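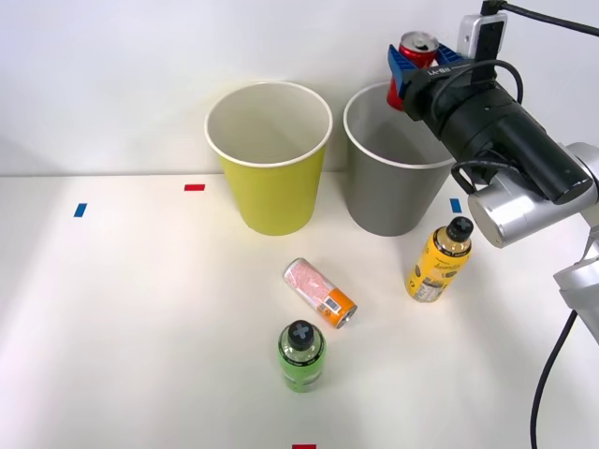
Plandberg sells its ribbed gripper fingers with a lot of big words about gentle handling, and I have bought enough "adaptive" hardware to read that page with one eyebrow up. The set is $129 for 2 fingers and a bag of screws. We fitted ours to the arm at Adugna, the shared workshop where I rent a bench, and gave them a sorting job: pick up drinks, drop them in big paper cups. Holding a soda can upright over the gray cup, gripped around the middle, is the kind of thing they do well. It is also the kind of thing a cheap pair of flat jaws with rubber pads will do, and those came in the box with the arm.

Fitting took most of an evening. The adapter plate had one hole slightly off, and the instructions are a single sheet that assumes you already own the rest of the Plandberg range. Henok Chala, who has the bench next to mine, opened up the hole with a round file and we were moving after that. I would expect better at this price.

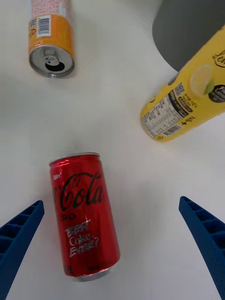

Cans on their sides are the harder job, and that was my main reason for buying. The fingers have to come down on either side of something that would like to roll. If the approach is square to the can, the ribs give a little and it stays put. If the angle is off, one finger touches first and pushes the can away, and no amount of clever lattice fixes that. The product page is silent on the subject.

I ran 20 picks on lying cans and lost nearly a third of them until I slowed the last part of the move. That is my setup as much as theirs, but it should be in the manual.
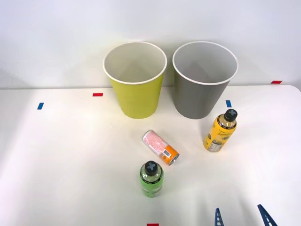
Between the bottles and the cups, with both cups empty and the fingers open.

Bottles were easier. My complaint there is width: wide open, the fingers take up a lot of room, and you have to leave more space between items than the flat jaws need. We stuck bits of colored tape on the table to keep the layout the same between runs – do this whatever fingers you buy.

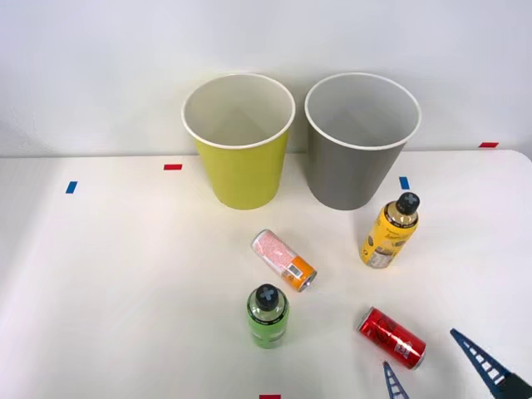
Red can on its side, the fingers close by.

After 300 cycles I see no splits in the ribs. Good, but that is a few weeks of hobby use, so ask me again in December. Clulent makes a similar pair for less, and I wish I had tried those first. Sellville took my order and shipped it quickly, no problems there.

Buy them if you handle round things all day. For boxes, keep your flat jaws and your $129.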